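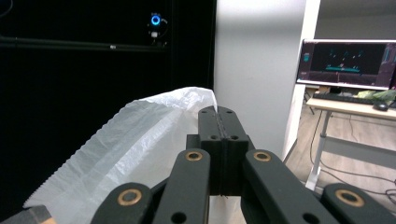
Research Practice > Safety and Quality > Opinion

About Programs Opinion Archive Contact

Worn Joints and Missing Reports: The Case for a Fault Log on Hand-Held Grippers

Wekesa Chege

Last updated: April

The Grasitz program set out to teach a robot arm to handle light packaging: bags, liners, sleeves and the thin wrap that comes off goods in transit. Its training material was recorded by people working with hand-held grippers, and the arm that later used the material was fitted with fingers of the same shape. During the first supervised trial at the Herberg site, the arm closed on a plastic bag, raised it a short distance and dropped it. It did so repeatedly. On one run the bag slid down into the space between the fingers and the wrist, the arm pulled against it, and the operator pressed the stop. The bag held a small metal part, which fell close to her foot.

She was not hurt. The event was entered as a minor stoppage, and the trial resumed the same afternoon. I was a member of the group asked to review it afterward, and I have come to believe that the entry was wrong in kind as well as in degree. The fault that reached the arm had started in a tool that no one in the program was required to inspect.

The review traced the drops to the recordings. One of the hand-held grippers had developed play in its linkage. With the trigger fully pulled, the fingers met, but the force between them varied with the angle at which the tool was held. On a rigid object such as a block or a bottle, the difference did not matter. On thin film it mattered a great deal. The people using the tool felt the film begin to slip, and they did what any capable person would do: they tilted the wrist, gathered more of the bag, or let a fold of it rest against the fingers for support. The task was completed and the recording was marked as good. Some 720 recordings were made in this way before the tool was withdrawn for an unrelated repair.

The arm learned the closing motion well. It did not learn the corrections with the same reliability, because these were small, differed from one person to the next, and depended on a feel for the material that the recordings did not carry. What it reproduced was a grip that had never been sufficient on its own.

It would be easy to treat this as a narrow technical matter, to be settled with a tighter fit and a better part. The Grasitz team did replace the worn joints, and that work was sound. My concern is with the seven weeks during which the fault was present and known to several people who had no formal way of saying so. Eight operators used the tool over that time. When the review group spoke to them, most recalled that it had felt loose. Two had changed the way they held it. One had mentioned it at the end of a shift and had been told that the recordings looked fine, as indeed they did.

The same operators worked under strict rules whenever they approached the powered arm. They signed in, checked the stop button, confirmed the boundary and recorded any unexpected motion. For the hand-held gripper there was no sheet to sign. It was stored on a shelf with the tape and the charging leads, and it was regarded much as one might regard a pair of tongs. This distinction between the arm and the tool is common in our field, and I believe it should be given up.

The reason usually offered for it is that a hand-held gripper has no motor and cannot injure anyone beyond a pinched finger. As a statement about the tool in the hand, that is fair. It leaves out what the tool is for. Every movement made with it is intended to be repeated later by a machine that has a motor, in a place where other people may be standing. A defect in the tool can therefore travel into the machine, and by the time it arrives there it no longer looks like a mechanical defect. It looks like poor judgment on the part of the software, and it is investigated by people who have never held the tool.

At Herberg this is what took place. The first response to the dropped bags was to adjust the learned model. The second was to collect more recordings, and part of that new material was made with the same gripper. Only when an engineer from the Huvora workshop picked up the tool and moved its arms from side to side with her fingers was the cause suspected at all.

I propose four measures, none of which requires new equipment.

Every hand-held gripper should carry a number, and every recording should carry the number of the gripper that made it. In the Grasitz case this information had to be rebuilt from shift notes, and the result was incomplete.

Each tool should be checked for play at the beginning of a session, with the fingers closed on a strip of thin film and the tool turned through several angles. The check takes less than a minute.

Operators should have a fault log for the tool itself, kept beside it, in which a remark such as "feels loose" is a sufficient entry. They should not be asked to prove that the recordings have suffered.

Lastly, any dropped or trapped object in a powered trial should prompt an inspection of the recording tools before the model is changed or further data is gathered.

Colleagues at the Ndung'u laboratory, who have adopted the first two measures, have raised a fair objection to the third. They fear that a log open to any remark will fill with complaints about comfort and be ignored. I accept that this may happen, and that someone will have to be given the time to read it. I would still prefer a log with too many entries to the situation we reviewed, in which eight people adapted their hands to a failing tool and the written record of the fault was blank.

There remains the question of the recordings. The program has chosen to keep them, marked as doubtful, so that they may be used to study how people compensate for slack. I do not oppose this – the material has value for that purpose. It should be kept apart from anything that will drive an arm, and the mark should follow each copy wherever it is sent. At the time of writing, two partner groups hold copies made before the mark was added, and only one of them has confirmed receipt of the notice.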